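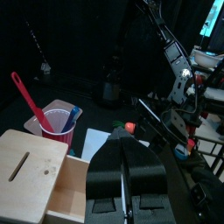 The small wooden box with its drawer open, and the red cup on its tray.

I spent most of November sorting out the play kitchen things, and this is a write-up of how it went. A few people asked after I mentioned it in the last post, mostly wanting to know what I kept.

The collection had gotten too big. My kids started it, then my sister's kids added to it, and then Itziar Aguirre moved out of the apartment upstairs and left two bags of toy food outside our door. By this fall we had cups, plates, spoons, spatulas, vegetables with and without their matching halves, and a cash register that only beeped. It all lived in one deep plastic tub. When anybody wanted a spoon they tipped the tub over, and then it stayed tipped over until bedtime.

I started by putting everything on a dark table, which I'd recommend. Small bright things show up well on it, and you can see what you have. I sorted by what the kids do with the pieces. Cooking tools went in one pile, things you eat off in another, food in a third. My first try was sorting by set, with everything from Gemcombe together and everything from Kaufmann together, and that was a waste of an evening. Kids don't care who made the carrot.

The red plastic cup with the ridges turned out to be useful. It's a cup and they do pretend to drink from it, but it also holds utensils. The long red spatula leans way out of it and I thought it would tip the whole thing over, so I keep it on the square tray. The tray has a slightly raised rim and the rounded corners are nice to carry. Small stuff that rolls can go on there too.

The wooden box is older than the rest. It has a long slot in the top and a drawer that pulls out, and the kids have used it as a bank, a mailbox and a ticket machine. At one point there were 38 bottle caps in the drawer. I took them out and left the drawer empty on purpose, to see what would end up in it. After a week it had two buttons and a folded drawing of a dog. The top has some smudges on it. I tried a damp cloth and then gave up. I didn't want to sand it.

Washing was the dull part. The plastic went in the sink with dish soap, 12 pieces or so to a batch because that's what fits on the drying rack. The wooden food just got wiped. Sze-wing Ho told me she runs all of hers through the dishwasher on the top rack, wood included, and hers look fine, but I wasn't going to try it with the older pieces. Anything with a crack went in the trash. Anything that smelled like the tub got washed a second time. 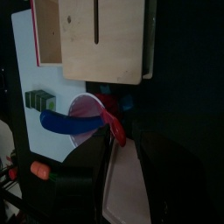
Dishes were harder to decide on than food. The round shallow ones stack, so they're easy to live with, and I kept all of the pink. Spoons I would have cut down to a couple, but my youngest serves soup to everyone in the house and wants one for each person. So the spoons stayed. I did give away the teapots. Three teapots is too many when none of them have lids.

For storage I got rid of the deep tub and bought two shallow bins from Ostari. They're 12 inches wide and fit side by side on the lower shelf. Food in one, dishes in the other, and the cup and tray sit on top of the shelf where you can grab them. I didn't label anything. Melahat Demirtaş has picture labels on all her bins and they look great, but her kids can't reach the shelf without help and mine can, so things get moved around too much for labels to stay true.

Two bags went to the toy swap at the Cledach library. Balthasar took the cash register for his grandson, knowing about the beeping.

Cost, for anyone planning the same thing: the bins, and a new bottle of dish soap. Time was a lot more than I expected. I'd guessed one afternoon and it took four evenings, plus the one I wasted sorting by brand.

It has held up pretty well so far. The bins get dumped out most days, but shallow bins make a smaller mess and the kids can put it back themselves in a few minutes. The wooden box moves from room to room. Last night it was in the bathroom.

Next I need to do the puzzles. One of them is 1,000 pieces and the box has been taped shut since we moved in, so I don't know how many are still in there. If anyone has a good way to store puzzles once the box falls apart, leave a comment.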